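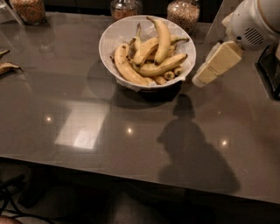 About Winis

Winis is a small cooking school. Evening classes mostly, a few on weekends. Home cooking, the kind you can do tired with a kid hanging off your leg.

Started by Mahtab Bahrami and Parisa Parsa, who met working the line at a hotel and wanted out. First classes were in Mahtab's own kitchen, 4 students, one good knife between them. Then a rented room over a dry cleaner. Now the current place on Fleltley Street, ground floor, parking in back (use the side gate, the front one sticks).

What we teach

Rice, properly. Soups and stews. Bread for beginners. Knife skills. Weeknight dinners. Baking with fruit, which fills up first so don't wait. New this February: lunchbox cooking with Salamatu Fiadzo, also her groundnut soup night, back by request.

Classes run 90 minutes unless the listing says longer. Bread is longer. You cook, you eat, you take home whats left. Bring a container with a lid. Aprons are here, closed shoes please.

Who we are

Mahtab Bahrami - rice, stews, anything with herbs. Runs the schedule.
Parisa Parsa - bread and pastry. Answers the phone when her hands are clean.
Salamatu Fiadzo - soups, lunchboxes, teen classes.
Crisanto Mangubat - knife skills, fish, grilling in summer. Sharpens knives too, drop them off before class, pick up after.
Mitra Kermani - bookings, gift cards, allergies. Email her, not the instructors.

Allergies

Tell us when you book. We use nuts, wheat, eggs and dairy in the same kitchen and can't promise otherwise. Most recipes can be swapped around with a couple days notice.

Kids and teens

Ages 9 and up with an adult. Teens can come alone with a signed form. Form is on the bookings page, or we have paper ones at the desk.

Cancelations

Up to 2 days before, full refund. After that we'll move you to another class if theres room. Send a friend in your place any time, just give Mitra the name.

Find us

842 Fleltley Street, next to Soltani Shoe Repair. Bus stops across the road. Doors open a little before class, ring if it's locked.

Page updated 7 February 2020. Spring schedule coming soon.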